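Home | Syllabus | Handouts | Labs | Contact

Week 4 notes: picking up thin things
Mar 16, 2024

Okay, so last week most of you got a bit cocky with the foam blocks (fair enough, they're easy!), and now we move on to the stuff that makes people groan. Skewers, chopsticks, spoons. Thin things roll, they slide, and they love to lie flat against whatever is under them.

My advice is to start on something soft. A cushion gives a little when you press down, so the fingertips can get below the skewer and close on it from both sides. Come in square to the stick, go slow, and squeeze last.

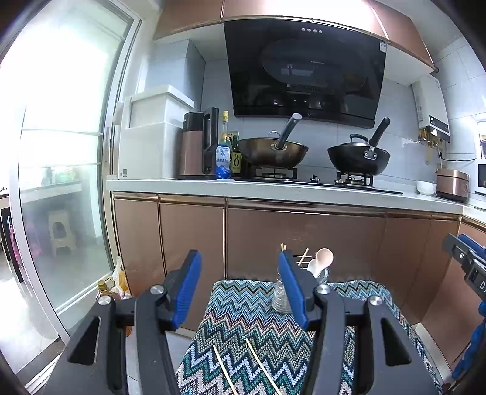
Once you're happy with that, try the harder version on a bare tabletop. I expect a lot of misses there, and I want the misses in your log too, please! Last term's class logged 638 tries and only 136 of them were clean pickups, so don't panic if your sheet looks grim.

For the Otville demo day, each team needs 500 logged tries. Split them up however you like, but write down the object, the surface and whether it slipped. The Tresteo log sheet has a column for each (ignore the one marked "torque", we're not using it yet).

Read the Rernum handout on finger pads before next class. Bring questions, and bring your own skewers if you can.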